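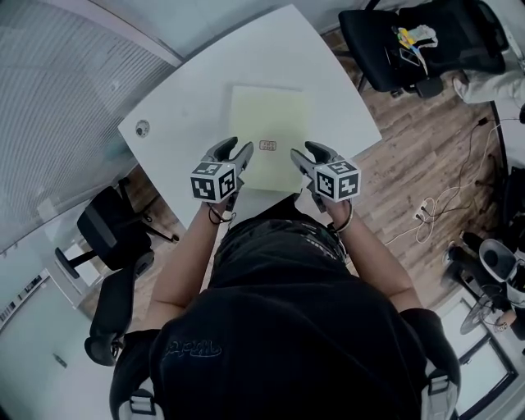 Ticket, Lirkby office, meeting room desk. Status: open, waiting on parts
Reported problem: desk top rocks, cable grommet spins in its hole. Desk is a Fairclough curved top, bought thru Fudetix. First report came in March. Grommet is the round gray one on the left part of the desk, white top, fan shape, so please stop sending me the square insert. Third time asking. Need the round one, 72 mm.

Tried so far:
 — tightened all bolts under the top, 16 of them. Still rocks, less than before
 — swapped leveling feet on window side. No change
 — tape around the grommet collar. Held 2 days then came loose again
 — slid the whole desk about 12 inches off the glass wall to check the floor. Floor looks level to me, wood pattern stuff, no lifted edges that I could find

Update, 4:30 pm
Fudetix called back, want to know if the surface itself is warped. Don't think so. Put a straight edge across it, no light under it. They also asked about glare, which is a seperate ticket but fine, adding it here. Blinds don't help much, it's the ceiling lights.
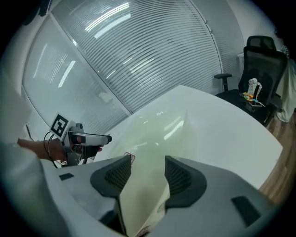 Table top, long reflections from the overhead lights, blinds behind.

Asked Lelo support for a matte desk mat that follows the curve. They only do straight ones — told them no.

Still need: round grommet, one threaded insert for the rear leg (old one is stripped), answer on whether the rocking is covered. Will re-test teh feet when the insert gets here. Do not close this one again before parts arrive.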